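The Clusudari Letter Swap – Your Questions, My Answers
Last updated 26 May 2020

I get a lot of the same emails, so I've put the answers in one place. If yours isn't covered, write to me (an email is fine, a letter is better!) and I'll add it the next time I sit down to fix this page.

What is the Clusudari Letter Swap?

It's a pen pal swap. You sign up, I match you with someone, and the two of you write real letters on real paper and put them in the mail. I started it from my kitchen in Titside with 11 people, most of them cousins or people who owed me a favor, and now we have about 200 names on the list. Clusudari is a word my sister and I made up when we were kids for the feeling of getting mail that isn't a bill. It stuck.

Does it cost anything?

No. You pay for your own stamps and paper and that's it. I used to take a small sign-up fee to cover printing the name sheets, but everything goes out by email now.

How do you match people?

By hand! I read every form and go mostly by the "what could you talk about for an hour" box. Please fill that box in. "Lots of things" gives me nothing to work with, but "my terrible tomato plants and old monster movies" will find you a friend in a day or two. I don't match by age unless you ask me to.

How often do I have to write?

Once a month is what I ask for. Some pairs write every week and some drift into one giant letter every season, and if you're both happy then I'm happy. If you know you're going to be slow, send a postcard saying so. A postcard takes two minutes and saves your partner a lot of wondering.

I've never written a letter to a stranger. What do I say?

Start with where you're sitting and what you did that morning. I mean it – the best first letter I ever got began with a long complaint about a bus. Then ask two or three things you'd like to know. Don't ask 10, it feels like a job application. And don't copy it out neatly if you make a mistake, just cross it out and keep going.

Can I send more than a letter?

Yes, as long as it's flat and light. Stickers, tea bags, seed packets (inside the US only, please), recipes, pressed leaves, a funny clipping. Anything lumpy goes in a padded envelope or a tube and has to be paid for as a package. Ask at the counter if you're not sure, because your partner may get stuck with the difference. 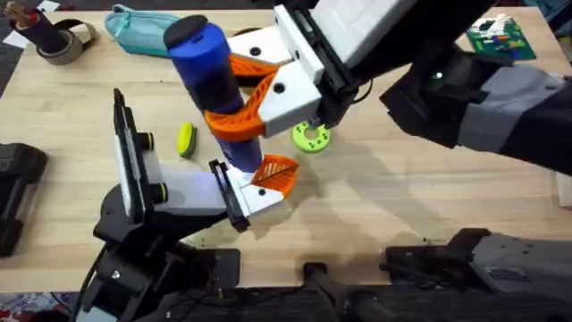

Ekaette Ugwu wants me to add that thin envelopes and pressed flowers don't get along. She lost a whole batch of pansies that way, so now she folds hers inside a sheet of wax paper, slips a piece of cereal box behind it, and hasn't had a crumbled one yet. She also says to write the flower's name on the wax paper, or you'll get a letter back asking what it was.

Good tips, and I've started doing the cereal box thing myself.

What paper and pens should I use?

Whatever's in the house. I wrote on the back of old calendar pages for a year and had no complaints. If you want to treat yourself, I like the Usterine cream pads, 125 sheets to a pad, which take ink on both sides without much showing through. Gel pens smear if you're left-handed like me, so I stick with a plain ballpoint. Pencil is fine too, just press hard enough that it can be read under a lamp.

Do I need a special place to write?

Nope. I know people who write in the car at soccer practice. I do mine at whichever table has room, with my stuff in a heap next to me, and I put it all away when it's time to eat. Having everything in one bag or box does help, though. If I have to go hunting for stamps the letter sits there until October.

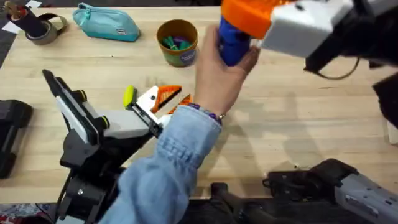
Gray tape and a teal pencil case at the far side of the table.

Is it safe to give out my address?

I only share your address with your partner, and only after you both say yes to the match. Lots of members use a PO box, and that's perfectly okay. Leave out anything you wouldn't tell a friendly person in a checkout line, at least for the first few letters. If something makes you uncomfortable, tell me right away and I'll end the match. You don't have to explain.

My partner stopped writing. Now what?

First, wait a bit. Mail gets lost and people get busy, and I once had a letter turn up three months late with a boot print on it. If it's been more than six weeks, send me a note and I'll check in with them. If I don't hear back, I'll find you someone new.

Can kids join?

Not on their own, sorry. A parent or grandparent can sign up and write together with a child, and I'll match you with another family if I've got one. Say so on the form.

Can my class or book club sign up as a group?

Please do! The Ishida Street reading group did this last year and sent one long letter with everybody adding a page. Give me one contact name and one address for the whole bunch.

How do I quit?

Email me "I'm out" and I'll take you off the list that week. Do send your partner a goodbye letter if you can. And you can come back any time, I keep the old forms in a shoebox.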